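How Did News Travel Before Phones?

Hi again, history fans! Last time I promised to tell you how people found out what was going on in the world before there were screens in every pocket. I grew up on stories about this stuff, so get comfy. 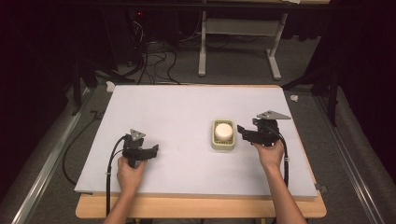
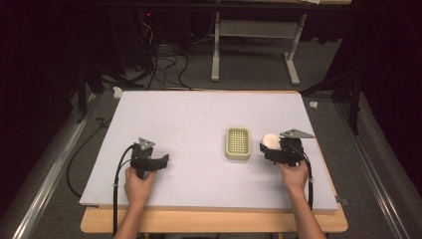
Let's go back to the 1800s, when a lot of news came by telegraph. A telegraph sent little bursts of electricity down a wire, and a person at the far end turned those clicks into letters. Short clicks were dots and long ones were dashes. Now, look at the black cables hanging down from the grippers. A telegraph line was a much, much longer cousin of those, strung from pole to pole across whole countries (and later laid along the bottom of the ocean!).

Before that, a letter from Europe to America had to ride on a ship. That could take weeks, and longer if the weather was bad. A king could be dead and buried before anyone across the sea heard he was sick!

Say there was a little town called Ellonmont with 900 people in it. They want to know who won the big election in November. With the telegraph, the news gets to the train station first, because that's where the operator usually sat. He writes it down and somebody runs it over to the newspaper office. Pretty soon there's a crowd at the window, everyone talking at once.

Sending a telegram cost money, and you often paid by the word. So people left out all the small words. "I will be arriving on the train at 4" turned into "ARRIVING TRAIN 4." Kind of like texting, right?

Try it yourself! Write a message to a friend about your whole day, then cross out every word you can spare. My best one so far is "RAINED. LOST SHOE. SEND COOKIES."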